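**Flundgate Two-Arm Handling Unit: Product Page and Service Notice**

Applies to: all Flundgate units fitted with Pridano parallel-jaw grippers
Supplied and supported by: Plisinau
Notice status: open
Last revised: August

## Notice to owners and operators

Plisinau has received reports of a fault in which one gripper of the Flundgate unit fails to confirm that it has closed. The affected arm stops with its jaws open. The other arm may continue to hold or press against the load. In this condition the load is supported on one side only and can turn, slide or fall.

Owners are asked to install control software release 11 before the unit is next used for two-arm lifting. Units that have not been updated may still be used for single-arm work within the limits given on this page.

No injuries have been reported. Damage to handled goods has been reported at two sites.

## Product summary

The Flundgate unit is a two-arm machine intended for moving boxed and small loose goods indoors. Both arms are carried on a shared body. Each arm ends in a parallel-jaw gripper with two flat fingers, which may be replaced by the owner using the standard tool kit.

| Item | Value |
|---|---|
| Arms | 2 |
| Finger opening, maximum | 60 mm |
| Closing force, factory setting | 40 N |
| Control software, current release | 11 |
| Finger sets supplied | 2 |
| Controller | Nomura, body-mounted |

The closing force can be lowered by the operator. It cannot be raised above the factory setting without a service key.

## Description of the fault

During a two-arm lift, the Nomura controller sends a close command to both grippers and waits for a closed signal from each. In units running earlier software, the controller accepts a single signal as confirmation for the pair. If one gripper does not respond, the lift sequence is allowed to proceed.

The fault can be recognized by the following signs:

- One gripper remains open after the close command has been sent.
- The status panel shows "Pair ready" while only one arm is in contact with the load.
- The load tilts toward the unsupported side when the lift begins.
- The event log contains a close command with no matching reply for one arm.

The fault does not always repeat. A unit that completes several lifts normally after an incident should not be considered repaired. Inspection of returned grippers found no wear or breakage in the fingers or the drive. The cause lies in how the controller reads the reply signal, and replacing the gripper will not correct it.

## Immediate action

If one gripper is seen to be open during a two-arm task, the operator should take these steps in order.

1. Press the stop button on the body. Do not use the software pause, which releases holding force after 60 seconds.
2. Keep hands and arms out of the gap between the fingers of the open gripper. A delayed close command may still be carried out until the stop button has been pressed.
3. Clear any items resting on top of the load, if they can be reached safely from the side.
4. Support the load by hand or with a stand before releasing the gripper that is in contact with it.
5. Lower the arms using the manual release and switch off the unit.
6. Save the event log. The log is overwritten at the next start.

Loads with small items placed on top require particular care. Such items may roll or slide toward the gripper when the load tilts, and can lodge between the finger and the wrist. Two-arm lifting of open or topped loads is not permitted on units that have not been updated.

## Gripper position during simulated handling
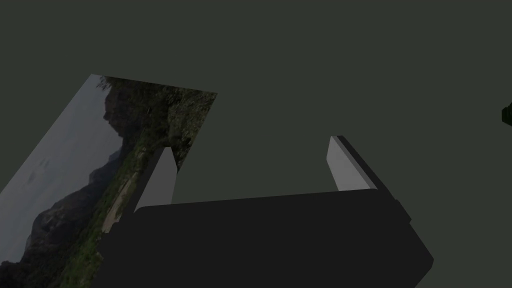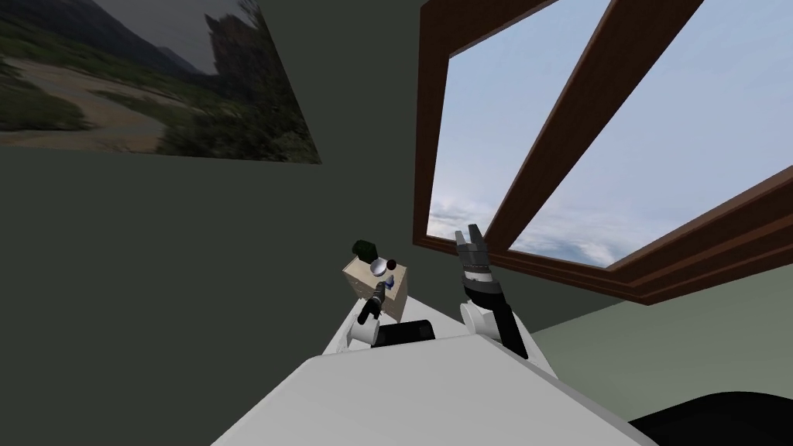
Computer-rendered views. In both, a gripper stands with its jaws open.

## Checking a unit after the update

The update takes effect after a full restart. The following check should be carried out with no load present and with all persons outside the marked work area.

1. Start the unit and confirm that the status panel shows release 11.
2. Open both grippers fully and measure the gap between the fingers. The reading should be 60 mm on each arm.
3. Disconnect the signal lead of the left gripper at the wrist, with the unit switched off, then restart.
4. Send the two-arm close command. The unit should refuse to lift and should display "Left reply missing."
5. Switch off, reconnect the lead, and repeat the check on the right gripper.
6. Enter the result in the machine record.

A unit that displays "Pair ready" at step 4 has not been updated correctly. It must be taken out of two-arm service and reported to Plisinau.

## Parts and support

The software release is supplied free of charge to all registered owners. Where an owner is unable to install it, Plisinau will arrange a service visit. Requests should include the serial number found on the rear plate of the body and, where an incident has occurred, the saved event log.

Replacement finger sets, wrist leads and signal connectors remain available through the normal parts list. Older wrist leads with a gray collar may continue in use. Leads with damaged pins should be replaced before the check described on this page is attempted.

Damage to goods arising from the fault may be reported on the standard claim form within 60 days of the incident.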